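January, late

Went down to the Utholm workshop after supper and stayed until almost two. The heating was off again, so I worked in my coat. Writing this before bed because I will not remember the settings otherwise.

The first hour went on the left arm. The shoulder had been drifting since I moved the mounting plate along the rail, and I had been blaming the calibration file. It was a bolt. I took the plate off, cleaned the slot in the extrusion, put it back with a new washer and tightened it in a cross pattern. The drift is gone, or small enough that I can't find it with a ruler. I should have checked that last week before I rewrote half the homing routine. I kept the rewrite anyway – it is shorter and easier to read.

Next was the wiring under the plates. I have been putting it off. I labeled six of the leads with tape and left the rest. The bundle still hangs down in front and needs a proper sleeve, but I am out of sleeve. I put in an order with Etgate and added a spare servo for the wrist, which brought it to 114 with shipping. That is more than I wanted to spend this month. The notebook says 372 since the fall, and I don't think I wrote down everything.

The planting job is the one I care about. One arm holds the pot and the other does the work over the soil. I had tried it with a single arm for weeks and the pot walked every time the gripper pushed down. With the right arm closed on the side of it, low, the left can come in over the rim without me standing there with a hand out. I dropped the approach speed by half and raised the path so that the jaws clear the rim.
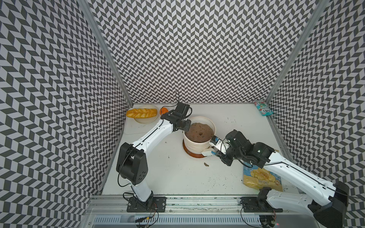 Gun-woo Yeom wrote back to my message before I had even put my coffee down. You're squeezing with the right arm as if the pot weighed ten pounds, he said, and the servo will cook itself if you hold that for a whole run. Close until the current jumps, back off a little, then just hold position. And do the hole and the seed as two separate moves, with a pause in between, so you can see which one fails.

He is right about the current. I touched the wrist housing after the fourth run and it was hotter than I like. I set the limit lower and added the pause. The back-off value I ended up with is 2 degrees, which I am writing here because the config file does not take comments.

Laurinda Prata came by to pick up her soldering station and watched two runs. She asked why I didn't use a lighter pot. I said the heavy one stays put better, and she said that was the right arm's job now. I didn't have a good answer. There is a plastic one at home under the sink, and I will bring it.

Things still wrong. The left gripper's cable loops up too high and I worry about it catching when the elbow folds. The pause sometimes doesn't trigger if the script is started from the second terminal. I also get soil all over the white floor and have to brush it off between sets, which takes longer than the sets do.

The log shows more than 3,000 moves on the left elbow since I rebuilt it. No play in it yet that I can feel. I'll open it up in a month or so and check the grease.

Tomorrow evening: tie down the cable, try the plastic pot, ten runs with the new limit. Buy a small brush. Return the hex keys to the drawer – they are in my coat pocket.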